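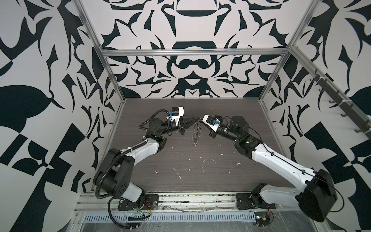

The two-arm bench, grippers meeting around a twist of clear plastic.

About Hivstead

January 31, 2023
By Yaryna Kostiuk

Hivstead is a shared workshop for people who want to build robots and other things that move on their own. We have 16 members, a big room on Opoku Street, and more half-finished projects than shelves to put them on. Some of us write software all day and wanted to get our hands on a wrench. Some of us came from sewing, model trains or bicycle repair and had never typed a line of code. Everybody ends up learning the other half.

The bench at the top of this page is Bralen, our longest-running group build (the name came out of a hat, and the runner-up was much worse). It's a pair of arms that face each other across a tabletop, and the whole idea is that they work together. One arm picking up a block is a nice weekend project. Two arms passing something between them is where it gets really fun, especially when the something is see-through, bendy and not the same shape twice. We love that problem! We have been arguing about it over pizza since we moved in.

I started Hivstead in my garage with one workbench and a drill press I bought from a retired machinist. When the neighbors began bringing their own extension cords, I figured it was time to find a real space. We signed the lease on 558 Opoku, spent a month painting and pulling cable, and opened the door with two benches ready and a third one still in boxes.

How we build

We like slotted aluminum rail because you can loosen a bolt, slide a mounting plate over and try again. Bralen's two arms are both fixed to the same rail along the front of the table, and that rail has been moved more times than I'd like to admit. The black-and-white walls went up later, and members still argue about which one looks best – I'm for the back one, with the leaf shapes. Zip ties are a shop religion. If you join, bring a bag of the white ones and you'll have friends right away.

Wiring stays out where people can get at it. It isn't pretty, but a new member can follow a lead with a finger and see where it goes, and that's how most of us learned.

Everything we make gets written up in the shop binder and on our shared drive, including the parts lists, the code and the stuff that broke. Members are free to take a design home and build their own. Two people have done that with the Lakedov, a small plant-watering cart we finished in December, and one of the copies is better than ours.

Joining and visiting

Tuesday nights are open to anyone. Come in, wander, ask what people are working on. You don't need a project or any experience, and kids are welcome with a grown-up. Closed-toe shoes, please, and tie back long hair if you're going near the benches.

Members get a key, a shelf and use of all the tools once they've done the safety walk-through. New members get an evening on Bralen in their first month, and they drive the arms themselves. Don't be shy about it – every one of us has dropped things.

Spare motors, aluminum offcuts and old power supplies are always welcome. Leave them on the cart inside the door with a note saying whether they work.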